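Pultevent Tabletop Cell Kit – Pre-Purchase Safety Check
Checked Aug 22, 2025, in the simulated cell supplied with the kit

Mounting: OK. The arm sits on its tan platform by way of a gray metal bracket, and I was glad to find the bracket listed as its own part, with its own drawing.

Reach: OK, with a comment. I like to try the far side of the table first – that is where people get careless about elbows and walls – and I would ask Zevby to mark the reach limit on the tabletop model.

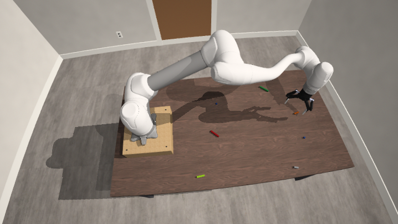

Item 2: gripper open over the orange piece, arm extended from the platform.

Small parts: Needs work. The sticks are easy to pick out, but the tiny dark blue beads are hard to see against brown wood, and one lies partly in the arm's shadow. A paler tabletop would be a kindness to whoever runs this all day.

Stop button: Not checked. The manual gives it 2 lines on page 82, and I would dearly love to see it moved to the front.

Result: Pass, with 3 comments sent to Zevby. Next check in December, please, before the 1,880 license fee comes due.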